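From: Hüsnü Avcı
April, 7:40 am

Re: Vala cell, wrist offset drifting again

Sang Mạc wrote:
> Reran the hand-eye calibration last night with the Stovent
> routine, 200 poses, and the residual came back under 2 mm. I think
> we can close ticket 2788 and go back to the normal schedule, which
> is recalibrate every 2000 cycles. Pandska say the same.

I'd hold off on closing it. A residual under 2 mm tells me the solver is happy with the poses you gave it. It does not tell me the offset will still be there after a day of picking, and we've had a nice number out of that routine before, in the same week the gripper started landing short.

My other gripe is where the poses come from. If all 200 were taken over the near half of the table then we know the near half is good. Head view of the work side, for anyone on the list who hasn't been over there:
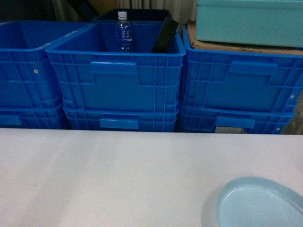 Vala cell, table and the stacked crates behind it.

The reaches we get complaints about are the ones past the far edge, into those crates. Did any of your poses go out that far? The log you attached has joint angles only and I'm not going to work it out by hand.

Then there's the wrist camera bracket. Selvanayagam swapped the screws in the winter and I can't find a torque value written down anywhere. A bracket that creeps will calibrate fine every time you ask it to, and be wrong by lunch. Put a paint line across the screw heads and the plate before anybody runs anything else. 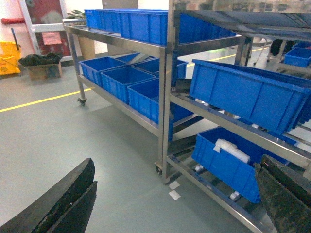

Fixed targets are what I'd want for the repeat check, and I don't trust the carts for that. The left one's on casters, and the lower bins on the right-hand one are tipped forward, so a bin rim is a poor thing to measure against even if the cart hasn't rolled. Use the dowel plate bolted to the base. Touch it off cold, run a shift, touch it off again, post both sets of numbers.

As for the 2000 cycles, where did Pandska get that? I asked them once and got a link to the same page that says 2000 cycles.

Leave 2788 open please.

Hüsnü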